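Journals > Sleep and Housing > Issue 7 > Article

3.2 Bedding and room temperature

Households in Masitz and Thygesen kept a paper log of bedroom temperature for 101 nights, ending in December. Nearly 400 log sheets were returned. Rooms on the north side of the buildings were colder at bedtime, and people in them added a second blanket more often. Mattress size made little difference — couples and single sleepers reported the same number of wakings.

Bedroom layout was recorded once per home (Figure 2).
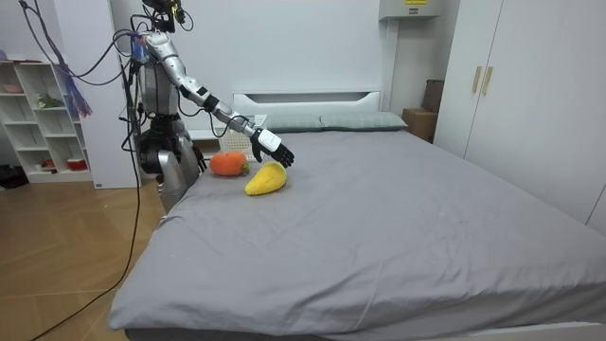
Figure 2. Bedroom with a large bed.

Homes where the head of the bed stood against an outside wall were treated as a separate group. Ten of these had no working radiator, and we left them out of the averages in Section 3.3.

Contact: Jade Oakley | © Prevness Press | Back to top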